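**Urkdale clinic extends evening hours**

March 31, 2021

The Urkdale outpatient clinic will stay open until 8 p.m. on weekdays starting next month. Patients from Trestbridge and Montes asked for later visits in a December survey. The clinic is adding 3 nurses and 6 exam rooms, and expects to see some 56 more patients a week.

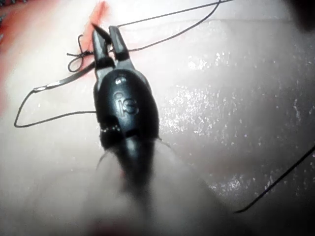

Evening visits must be booked by phone. The parking lot on the Montes side will stay open until the last patient leaves. Weekend hours remain the same.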